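Tidying, Sorting and Putting Away: Can a Machine Do It Yet?
From the Cilard Household Pages

Every January, when the decorations have gone back up into the loft and the cupboards have all been emptied on to the kitchen table, I get the same question from readers. Isn't there a machine for this by now? I do sympathise. I have a dishwasher, a bread maker and a little round vacuum that spends most of its life under the sideboard, and none of them has ever put a single thing away for me.

So I've spent a good part of the winter reading up on it – far more than I meant to, if my tea had any say in the matter – and I thought I'd share what I learned, along with a few tips for those of us who will be doing our own sorting for a while longer.

Start with what's on the table

Clearing a table sounds like one job, but it's really a great many little ones. You look, you decide what a thing is, you pick it up in a sensible way, and you find somewhere for it. We do all that while listening to the radio. A machine has to be taught each part, and much of the teaching is now done in simulation, with a computer-drawn table, computer-drawn boxes and a pair of computer-drawn arms to do the reaching.

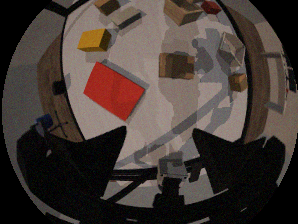 Boxes are a good place to begin, for machines and for people. They have flat sides, they stay where they're put, and they don't roll off behind the cooker. If you're faced with a muddle in the garage, I'd always say do the boxes first and leave the soft, stringy, awkward things until you've had a sit down. My own shed had a carton of 1,412 mixed screws in it (the label said so, and I took its word for it), and I left that until very last of all.

The other thing I'd say is to give yourself space round the table. I used to sort with my back against the fridge and wonder why I was cross by lunchtime. You want to be able to get at things from both sides, and if there are two of you, agree who is reaching where before you start.
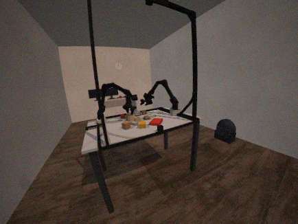

Two arms are a great help, as anyone who has tried to fold a fitted sheet with one hand full will tell you, but they do have to keep out of each other's way. My sister and I once wrapped 18 jars of marmalade at the same small table and knocked elbows the whole evening. We did much better when she passed and I packed, and I've kept to that ever since. One person hands over, the other puts in, and neither goes rummaging in the other's pile.

Flat things and tall things want handling differently too. A cube can be pinched across the middle. A wide, flat box lying on its face is a nuisance, and I find the easiest way is to slide it to the table's edge until a bit hangs over, then take hold from underneath. Open boxes are kinder, as you can get your fingers over the side. I'm told that gripping is one of the fussier parts of the whole business for machines as well, and I can quite believe it. 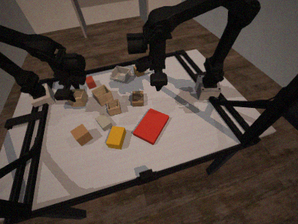
Will I be able to buy something that clears the kitchen table this year?
I wouldn't wait for it. The arms you read about mostly work at a fixed table, with things chosen for them, and your kitchen has crumbs, post and somebody's gym shoes. For a small workshop that handles the same few parts day in and day out, the outlook is a good deal brighter.

I did ask for a few prices on behalf of a reader with a packing bench. Bomine make a single bench arm at £2,295, which doesn't include the gripper or anyone to set it up, and Zurutow will hire one out if you'd like to try before you commit yourself. The reader went away to think it over and bought a better set of shelves instead, and wrote me a very cheerful letter about them.

If you do go down that road, keep the bench in good order first. Put the same things in the same places, use open-topped boxes where you can, and choose a plain, pale surface so that everything stands out against it. Those are good habits with or without a machine. I painted my own worktop white some years ago and haven't lost a drill bit on it since – well, perhaps one. 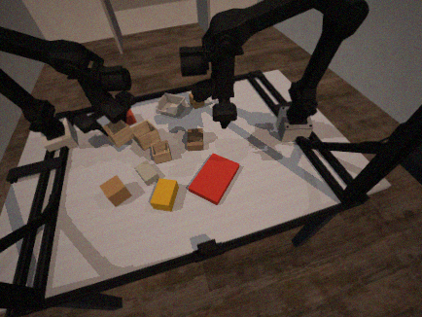

Tips for sorting by hand in the meantime

Keep like with like, and begin with the biggest thing on the table, as it's usually the one in your way.

Nest small open boxes inside larger ones when they're empty, and store them on their sides so you can see what you've got.

Use one bright colour for anything that has to be found in a hurry. I keep fuses and candles in a red tin and can lay my hand on it in the dark cupboard.

Get a lamp on either side of you if you can. A single light behind your shoulder throws your own shadow just where you're trying to look.

For labels, the Figueroa brown paper ones come on a roll of 1,000, which will see most households through to retirement. Write them in pencil, as you're bound to change your mind.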